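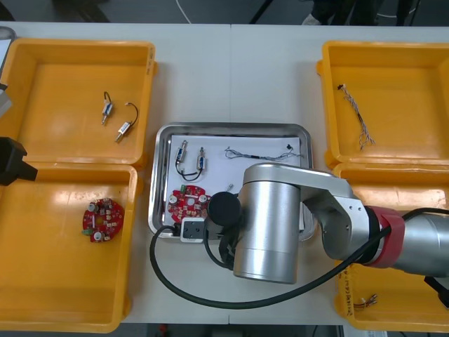

PRESS RELEASE

For release in May

Arley repair workshop opens its parts bench to community groups

Old door locks, ticket machines and pinball tables across the Eneck valley could be working again by the end of summer, thanks to a new parts service opening at the Arley repair workshop this month.

The Parts Bench will sort, label and pack small electrical spares for clubs, schools and village halls that mend their own equipment. It starts with the bits people ask for most: push-pull solenoids, circuit boards, wire harnesses and short leads with the terminals already fitted. Groups can order a single part or a made-up kit, and everything is sent out in a padded box with a handwritten packing note.

The idea grew out of a clear-out. When the Dunleavy arcade museum closed its back store last year, the workshop was offered 634 loose parts, most of them in carrier bags and biscuit tins. Members spent 11 evenings going through them with a kettle on and a radio going, and by the end they had a system they were rather pleased with!

It is a simple one. Each kind of part gets its own yellow bin on the white work table, so solenoids stay with solenoids and boards with boards. The metal tray in the middle is for the order being made up, with a clean sheet of paper laid in the bottom so that small pieces show up well and are easy to pick out again.

"I love that table," said Ignacio Vallejo, who runs the workshop. "You come in, you look at the bins and you know where you are. Before this we had three people hunting for one lead, and now somebody can ring up at ten in the morning and have their kit in the post by lunch."

Solenoids are likely to be the busiest line. A push-pull solenoid is a coil with a metal plunger through it – switch the current on and the plunger moves, which is enough to slide a bolt, flick a flap or ring a bell. They do wear out, and a stiff plunger or a tired spring is often all that is wrong with a machine that has been written off.

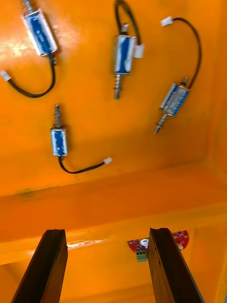
Springs and plungers are looked over before a solenoid goes into a kit, and so are the leads and their plugs. A torn lead can often be saved with a new connector, so please don't throw the old one away. Send it in with your order and the bench will see what can be done.

The first full kit has been put together with the Ciltier Model Railway Club, whose members are rebuilding the signals on a layout that fills most of a church hall. They have been trying out the packing lists since February and have sent back plenty of notes, nearly all of them useful. One result is that the kits now come with a wiring sheet in large print, and very welcome it is too.

Kits cost £29 for community groups and £40 for everyone else, with postage included. Single parts are priced separately and the list is pinned up in the workshop entrance. Schools can borrow a demonstration kit free of charge for up to four weeks.

The workshop is also keen to hear from anyone with spares to pass on. Bags of mixed parts are fine – sorting them is half the fun – but mains transformers and batteries can't be accepted at present.

Orders and donations can be made in person at the Arley workshop or by post. A sorting evening for new members starts at 7pm, tea and biscuits provided, and no experience is needed.

ENDS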